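Section 4. Tidying jobs: picking loose items out of a bin

4.1 What the arm can do at present

The Tiltach tidy-up program lifts mixed household items out of a metal bin and sets them down at a drop point you choose. It is slower than a person and misses some items. Plan to have someone nearby for the whole job. The program does not fold, wipe, or put things away in drawers.

4.2 Before you start

1. Clamp the bin to the tabletop. A bin that shifts by even a small amount will throw off every pick after it.
2. Mark the bin's position with tape so it can be put back in the same spot.
3. Check that the cables along the arm hang free at full reach.
4. Set the arm speed to 20 percent for the first run. Do not go above 40 percent with people in the room.

CAUTION: Keep hands out of the bin while the status light is green. Press Hold and wait for the arm to stop before moving anything.

4.3 Loading the bin

5. Place the items in one layer. Shoes, slippers, pouches, small boxes and soft toys can go in together.
6. Leave a gap between items where you can. Two items that touch may be lifted as one.
7. Remove glass, open containers and anything with a blade.

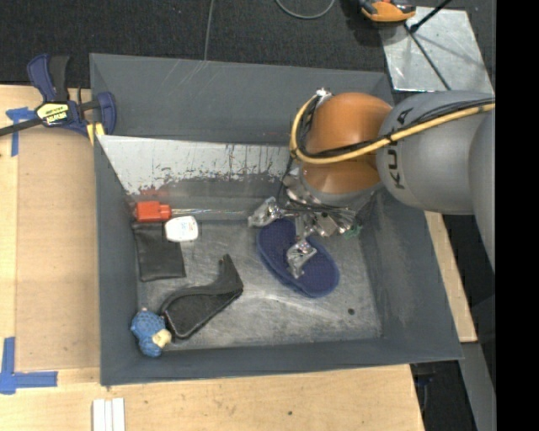 8. Press Scan, then Start. The arm tries each item up to 2 times and then moves on to the next.
9. When the program ends, press Hold and take out whatever is left by hand.

Note: Flat items are the hardest. A thin pouch lying against the floor of the bin gives the fingers little to close on. Soft toys usually come up on the first try. Long thin handles often turn in the grip and may drop on the way over.

Note: Scratched or shiny metal can confuse the scan. If the arm reaches for a bare patch of floor, lower the room lights and scan again.

4.4 Is it ready for daily use?

For most homes, no. In the Zeverthorpe trial, Idrisa Mutiso ran 100 picks with mixed items and still had to clear the last few pieces herself on most loads. A small shop that sorts returns may get more out of it, provided the items are much the same from day to day.

Send logs of failed picks to Brian Rotich at Tedov support. Include the speed setting and a list of the items in the bin.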